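Dresbridge Household Water Survey
Call for Participants, Autumn Round

The Merlow Institute for Public Health invites adult residents of Dresbridge to take part in a study of drinking water at the kitchen tap. The survey is carried out in partnership with the Ondero Water District. The autumn round opens in September and will remain open until all places are filled.

Purpose of the study

Many homes in Dresbridge are served by pipes and fittings of mixed age. The Institute wishes to learn how the quality of tap water differs between streets, between building types and between the first draw in the morning and later in the day. The first round of the survey drew 1,355 registrations, chiefly from the districts north of the river. The present round seeks households in the southern and eastern districts, including rental units and homes with private wells.

Who may apply

Applicants must be 18 years of age or older and must have lived at their current address for at least six months. The kitchen must have a working cold water tap. Renters may apply without the consent of the property owner, as no change is made to the plumbing. Homes with a whole-house filter or softener are eligible, but the type of system must be stated on the registration form. Only one person per household may register.

Employees of the Ondero Water District and members of their households are not eligible.

What participants will do

Each participant collects water samples over a period of 16 weeks. Bottles, labels and a prepaid return box are delivered to the home. On each collection day one sample is taken before any water has been used in the house, and a second after the tap has run for two minutes. Participants also complete a short log noting the time of each sample and any plumbing work carried out that week.

One home visit is required. It lasts 44 minutes on average and includes a check of the tap and the visible supply lines. Visits are offered on weekdays, with evening times available on Thursday until 8 p.m.

Payment

Participants receive $34 after the home visit and a further $34 when the final box of samples is returned. Participants who withdraw early keep any payment already earned. A written report of results for the household is mailed at the close of the round.

Privacy

Results are stored under a household number. Addresses are kept separately and are not shared with landlords, insurers or real estate agents. Published findings are grouped by district.

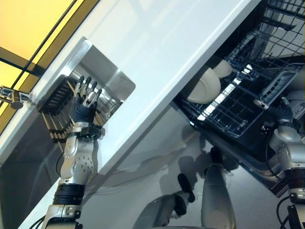 May samples be taken from a bathroom tap if the kitchen tap is out of order?

Samples must come from the kitchen tap. A participant whose tap is under repair should stop sampling, inform the survey office and resume when the repair is complete.

How to register

Registration forms are available at the front desk of the Benjelloun Building, Dresbridge, and at all branch libraries. Completed forms may be returned in person or by mail. Applicants will be notified in writing whether a place has been assigned. Forms in large print and in Spanish are available on request.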